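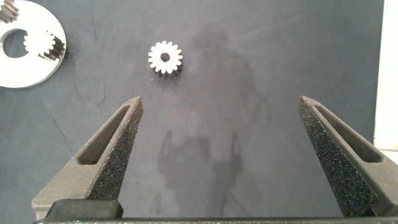
Slide 1: White gears, one of them sitting on a plate.

Morning, all. I'm Wilson, and I teach the evening clock repair class in Astthorpe. Tonight is mostly about escapements and why your gran's mantel clock stops at twenty past four. (Pause, let people find seats.)

So, the tick. Wait -- I've said "morning" and it's evening. Fix that before I go on!

A clock is a spring or a weight that badly wants to run down, and the escapement lets it go a tooth at a time. Do the hand-clap bit here, get the front row to join in.

Then the Bratu clock story. Dorin Ene bought it for 79 pounds, oiled everything in sight, and it ran for 7 minutes. Old oil goes sticky, and new oil on top of it just makes more sticky. Clean first, always. Don't rush this one, it gets a laugh.

Level matters too. Listen for an even beat -- if it limps, nudge the case a bit at one side and listen again.

Slide 2: round plate with a hole through it and a little peg standing up. Talk about pivots, and wear in the holes they turn in.
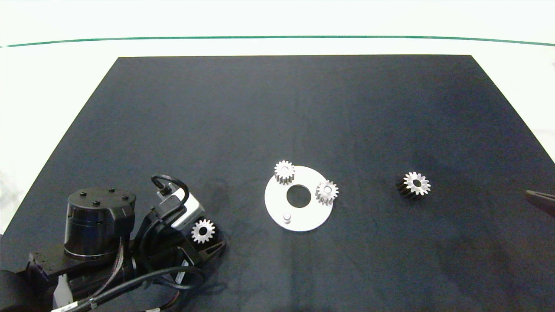

Questions (20 minutes)

Someone will ask about cuckoo clocks. Be kind.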